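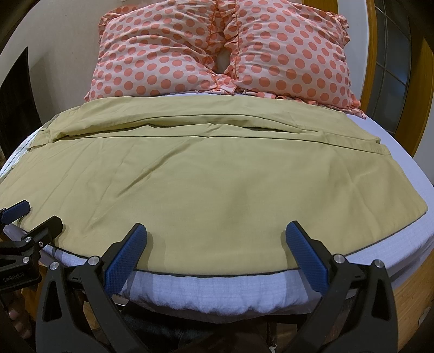

Tag team wrestling at Nornmont, and why I still buy the ticket

I went to the Friday show at the Filia again. I'd told myself I would skip this one and save the train fare, but they put the Clilen Cup semi-final on the poster and I have never been able to leave a tag tournament half watched.

For anyone who hasn't read this blog before, Nornmont is the wrestling company I follow most. They run one show a month in the winter and hardly anything in the summer. The Filia is an old dance hall with a low ceiling, so there are no ladders and nobody goes off the top rope with any great height. I like it for that. The wrestlers have to work on the mat and in the corners, and you can hear them talking to the referee.

The Cup is for tag teams only. Eight teams went in and the final is in November. The winners get a match for the belts on the Aubert show, which is the big one.

The first semi-final was the shorter of the two and I didn't think much of it. The team in red won with a roll-up after the referee missed a tag. I'm tired of the missed tag. It was used in the quarter-final as well, in almost the same corner, and half the people near me called it before it happened. If you do it once in a tournament it gets a good reaction. By the second time the crowd is annoyed with the company and no longer with the villains, and that's a waste.

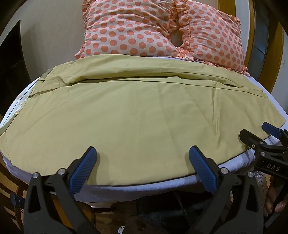

The second match was much better. It went long, well past the time I'd have guessed for a show that still had two bouts to come. The younger team spent most of it with one man trapped on the wrong side of the ring, and they took it slowly. Arm work, a long headlock, cut off just short of the corner, back to the arm. When he finally made the tag the whole hall stood up. I did too, and I had a cup of tea on my knee, so that was the end of the tea.

What I noticed was the partner on the apron. He never stopped. A lot of tag wrestlers stand there holding the rope and looking at the crowd until it's their turn. He was stretching for every tag, stamping on the boards and arguing with the referee, and it made the man in the ring look more hurt than any of the holds did. I've been watching wrestling since I was at school and I still think the apron is where you find out if a team is any good.

They lost, by the way. I thought they should have won and I still think so. The older team already had a title match in the spring and didn't do much with it.

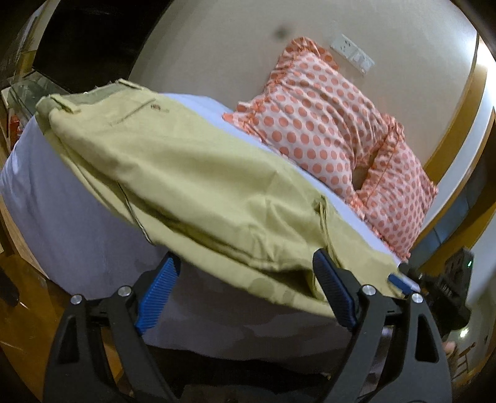

Two blue pads, four silver screws.

The rest of the card I'll go through quickly. The opener was a six-man match which was fine and loud. The women's match was the best singles match of the night and should have gone on later. The main event had a run-in at the end and a lot of shouting on the microphone, most of which I couldn't make out. The sound at the Filia has been poor since they moved the speakers.

Now, Aubert. The company has booked a sports hall there that holds 4000. I don't know what they usually draw at the Filia, but I'd be surprised if it was ever more than 1000, even with people standing at the back. That's a big jump. The ring will look small in there, and the slow matches I like could get lost if the seats are a long way off.
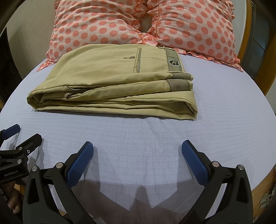
I've seen this go wrong with other companies. They take a bigger building, half the seats get covered with black cloth, and then the next year they're back in a pub. I hope it doesn't happen here. On the other side of it, the early tickets seem to be selling — the first 1000 went on sale last month and the cheap ones have gone already. I paid 50 pounds for mine, which is more than I've ever paid for a wrestling ticket, and it's in a corner behind the timekeeper's table.

If I were putting the card together I'd have the tag title match on second from last and give it plenty of time. I'd also leave the microphones in the dressing room until it was over.

I'll be at the final in November and will write it up when I get home, or more likely the morning after. The last train back is at twenty to eleven and I missed it last time.

Search this blog
Type and press enter
Search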